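Keeping a big light-colored table clear when everything on it has a cord

156 views · 16 comments · 4 shares

tundville_marge
June 5, 2020

Hi all, longtime reader and very occasional poster. We finally bought the big table we'd been talking about since we moved to Tundville, a wide pale beige one, and I love it more than is reasonable for a piece of furniture. It lives in the back room, where the light is good, and it's supposed to be for everything: my sewing, my husband's tinkering, wrapping presents, the grandkids' projects when they come over. My trouble is cords. On our old dark table you never noticed them, but on this one every single cable shows up like a pen mark on a clean shirt! There's always one dangling off the front, and I've caught my sleeve on it more times than I'd like to admit. How do you folks keep a work table usable without making the cords such a production that you never plug anything in?

Reply · Share (1)

boateng_basement

Welcome back, Marge, and congratulations on the table. I went through the same thing when I set up my bench, and my advice is to start with the back edge. Screw a power strip to the underside, along the back, so the only thing that ever comes up over the top is the one cord you're using right then. Anything that hangs off the front is going to get you sooner or later. I pulled a perfectly good glue pot into my lap that way and was picking bits off my trousers for a week.

Reply · Share

vornermont_dad

I'm going to disagree a little with Boateng, with all respect, because I did the under-table strip and hated it. I'm 61 and I don't want to crawl around down there with a flashlight in my teeth every time a plug comes loose. What worked for us was a strip on the wall, just above table height. You can see it, you can reach it, and you can switch the whole thing off when you leave the room. My wife thinks it's ugly and she's right, but she uses it every day.

Reply · Share (2)

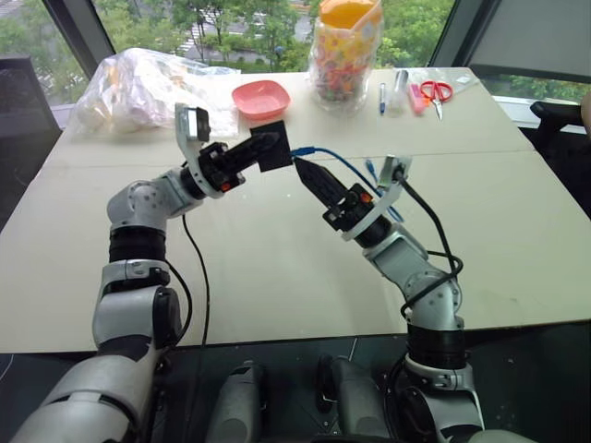 What color cable is easiest to keep track of on a pale tabletop?

Blue or another strong color is easiest, as you can pick it out from across the room and follow it from one end to the other without lifting anything.

I started buying colored ones after a white charging cord went through my rotary cutter along with a nice piece of flannel. Black shows up fine too, but if all of yours are black you're back to tugging on each one to find out where it goes.

Reply · Share

tundville_marge

Oh, I like the colored cord idea very much, and it would never have occurred to me. I've been so busy trying to hide them! My husband says he'd rather have all of them match, but he also keeps his screws in a coffee can with no lid, so I'm going to overrule him on this one.

Reply · Share

Sombat Saithong

Hello everyone. I repaired small appliances out of my garage for 11 years, so I have lived with a lot of cords on a lot of tables. I'd like to speak up for slack. People get very excited about tidying and they tie everything down tight, and then the first time they move the lamp over a few inches, the plug takes all the strain. Leave a soft loop wherever a thing has to bend or turn, and fasten the cord on either side of the loop, with room to spare. Hook-and-loop strips are kinder than zip ties and you can change your mind later. I cut mine into 4 inch pieces and keep them in a jar.

Also, Marge, please don't put sticky clips straight on that new top until you've tried one underneath where it won't show. Some finishes come right off with the glue.

Reply · Share (1)

boateng_basement

Sombat is right about the slack, and I should have mentioned it. I'll stand by my under-table strip, though. Vornermont Dad, get yourself one with a long lead and mount it near the front leg, and you won't need to crawl anywhere.

Reply · Share

vornermont_dad

Near the front leg is where my knees go! We'll have to leave it there, my friend. I will say the Sollavov clamp-on strip my brother-in-law has looks like a decent compromise. It grips the back edge of the table and lifts right off when you need the whole surface for cutting fabric or laying out a map. I haven't used one myself, so don't take it as gospel, and measure how thick your top is before you order.

Reply · Share

quiltsandpie

Can I put in a word for just unplugging things? I have a basket on the shelf, and when I'm finished with the iron or the little lamp, the cord gets wound up and goes in the basket. It takes a minute and the table is bare by suppertime. I know it sounds fussy, but I was raised in a house where the sewing table was also the dinner table, so it was that or eat around the machine.

Reply · Share

tundville_marge

You've all been so kind. I've measured the top and I'm going to look at the clamp-on kind first, with a couple of blue cords and a packet of those hook-and-loop strips. The basket I can start tonight, as I have one full of old patterns that needs clearing out anyway. I'll let you know how the clamp holds once it's been on a while.

Reply · Share

Showing 11 of 16 comments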